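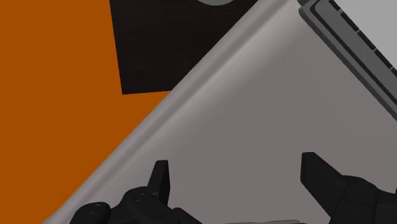

Demonstration collection in simulation

Demonstration collection in simulation is the practice of recording examples of a task inside a computer-rendered environment so that a learning system can later be trained to carry out the same task. Each example, called a demonstration or an episode, pairs what the robot's cameras would show with the commands given to the robot at that moment. The method is used mainly for tasks in which a robot arm must reach, grasp, move or release objects.

Background

Early work on learning from demonstration relied on physical robots guided by hand. Gathering examples this way required a working robot, a supervised space and a person to put the objects back after each attempt. Simulation removed part of that burden, as a virtual workspace can be returned to its starting state by software and copied to any number of computers.

The Lundilum collection, organized by Witold Nowicki and Kazue Ikeda, is one set of recordings made entirely in simulation. Its first release contained 715 demonstrations across 14 tasks. A revised edition, dated December 3, 2025, corrected the task labels and added written notes on how each recording had been checked.

Methods of collection

Teleoperation. A person controls the simulated arm through a handheld controller, a keyboard or a second arm used as an input device. The resulting movements include pauses, small corrections and differences in style between operators. Ragnvald Engström has argued that such corrections should be kept, as they show the system how to recover from a poor approach.

Scripted collection. A program with full knowledge of object positions plans and carries out the motion. Scripted examples are consistent and inexpensive, but may follow paths that a system relying on camera views would find difficult to reproduce.

Assisted expansion. A small number of human recordings is divided into segments, which are then adjusted to fit new object positions. The adjusted segments are replayed, and attempts that fail are discarded or stored separately.

Camera views

Most collections record at least one fixed view of the workspace and one view from a camera mounted near the gripper. In the second type, the gripper's own fingers commonly fill the lower part of the picture, with the work surface and nearby objects seen beyond them at a steep angle. Large objects close to the camera may be shown only in part, and a tray or basin can occupy most of the view.

The close view is valued for the detail it gives of the space between the fingers. It offers little information about the wider layout, and for this reason it is usually stored together with a fixed view recorded at the same moment.

Contents of a record

A typical record holds the camera pictures, the position of each joint, the opening of the gripper, the command issued at each step and a short written statement of the task. Some formats also store the full state of the simulator. The Kanen format, prepared by Isamu Tsuji, requires the simulator state so that pictures can be rendered again later with different lighting, colors or camera positions.

Quality review

Review begins with automatic checks for missing pictures, sudden jumps in joint position and objects passing through one another. A reviewer then watches the recordings and confirms that the written task matches the motion. Under the procedure used for the Lundilum collection, every task had to be demonstrated by at least 5 operators, and a task was reopened if fewer than 99 percent of its files passed the automatic checks.

Failed attempts are treated differently from one collection to another. Some remove them entirely. Others retain them under a separate label for use in training systems that judge whether a task has been completed.

Limitations

Simulated surfaces tend to be cleaner and more evenly lit than real ones. Friction, soft materials and contact between thin parts are also difficult to model accurately. A system trained only on simulated examples may therefore perform poorly on a physical robot. Common responses include varying the appearance of the simulated workspace and adding a smaller set of physical recordings to the training material.

Takeshi Kobori has noted a further difficulty in the choice of starting positions. When operators arrange each workspace themselves, they tend to favor layouts that are easy to complete. Starting positions drawn at random by software reduce this effect, although some of the resulting layouts cannot be completed and must be removed during review.

See also

Learning from demonstration
Robot gripper
Teleoperation
Kanen format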